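Chapter 9
Small Ovens, Skewers and Sausages

Before you start
By the end of this chapter you should be able to set up a work table for countertop baking, thread a sausage onto a wooden skewer without splitting the casing, keep raw and cooked food apart, and leave a tray and a table in a state you would be happy to find them in.

When I was learning to cook in my grandmother's flat, the big oven was for Sundays and for company, and everything else went through a little toaster oven that sat at the back of the table with its door always slightly sticky. I have had a soft spot for them ever since. They heat quickly, they fit in a rented room or a staff kitchen, and they will forgive a beginner a good many things (though not a tray slid in crooked, as my knuckles could tell you). Most of the students who come through our course at Hillia own one of these well before they own a proper range, so it seemed to me and to Yu-na Yook, who wrote the exercises, that we ought to spend a whole chapter on cooking with one and doing it well.

We have chosen sausages because they teach you a lot for very little money. A sausage rolls about. It leaks fat, it curls as the casing tightens, and it browns on whichever side is nearest the element while the other side stays stubbornly pale. Put it on a skewer and you have something you can turn and lift by the stick, and the curling mostly stops being a bother. You also have a sharp point to look after, and a bit of wood that will scorch if you let it poke up too close to the heat. Section 9.2 deals with soaking, which Mahmoud Cherkaoui swears by and I only do when I remember.

Threading goes lengthwise, from one end through the middle of the meat. Hold the sausage in one hand and the far end of the skewer in the other, and push slowly with a small twist. If you feel the point wandering toward the side, draw it back a little and aim again. Do this over the baking tray and whatever drips or crumbles has somewhere to go. Keep the sausages waiting their turn in a container with a lid that clips down, on a piece of paper to catch the moisture, and near enough that you aren't dripping across the table to reach them.

A word about trays, as we'll be coming back to them in Section 9.4. A ribbed tray lifts the food a touch and lets the fat run underneath, which is lovely for the sausage and rather less lovely for whoever is washing up. Grease left in the grooves bakes on a little darker each time, and before long you've got black patches that want a long soak and some real elbow grease. Wipe the table between batches too. Crumbs travel, and a greasy spot the size of a coin will find your sleeve sooner or later!

Have your tray, skewers and container within reach before you read on, and give yourself room for both elbows. We begin with the first sausage and the first skewer.
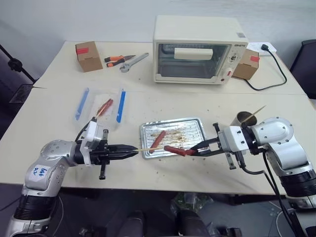
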